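# Chapter 6: Comparing Grippers Without Fooling Yourself

Every gripper is good at something, and the people who sell it will have found out what. A catalog will tell you the stroke, the closing force and the weight of the tool. It will seldom tell you how many objects were dropped before the demonstration was filmed, or who chose the objects. This chapter is about getting those answers for yourself on an ordinary table with an ordinary budget.

We begin with a case that went badly. In November a small packaging shop in Paltville set out to choose between two hand-held grippers, the Puvden and the Sturnedia. Rostislav Malý ran 508 grasps over several weeks and reported that the Puvden won easily. His manager was ready to buy. Then Mei-kuen Cheng read the log and noticed that 194 of those grasps used the same cardboard box, and that the Puvden had been given nearly all of them. Take the box out and the two tools could not be told apart. The shop had spent weeks measuring a box.

Malý was careful and wrote everything down, which is how Cheng could find the problem at all. What he lacked was a plan made before the first grasp. Deciding as you go which object to try next feels natural, and it lets your hopes into the results.

## 6.1 Start with the jaws open

Before any object goes on the table, look at what the wrist camera sees when the tool is held over the bare work surface. Students tend to skip this step. They want to pick things up. But a gripper with a camera is two devices sold as one, and a poor view can sink a perfectly sound pair of fingers.

Ask how much of the surface shows between the fingers, and how much the fingers hide. Ask where their shadow falls. A dark finger on a light table is easy to pick out; the same finger over a black tray may not be. Wood grain deserves some suspicion too. Long streaks and swirls can pass for edges in simple software, and a method tuned on one tabletop may fall apart on the next. 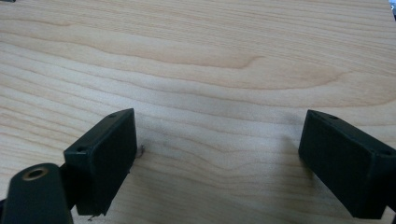 ## 6.2 What counts as a grasp?

Suppose the fingers close on a bottle, lift it an inch, and let it slip. Some reports call that a success because contact was made. Others call it a failure. Both rules can be defended, but a table that mixes them is worthless – and such tables get printed all the time.

In this book a grasp succeeds if the object leaves the surface, stays up for a count of five, and is set down inside a marked square. You may prefer another rule. Write it at the top of the log sheet, and do not touch it once testing has begun.

## 6.3 How many trials?

Malý's 508 grasps sound like plenty. A plan of 19 objects, with each gripper given the same number of tries at each, would have told him more for less work. Ľubica Bednárik, who checked the plan used in Exercise 6.4, puts the full run at around 800 grasps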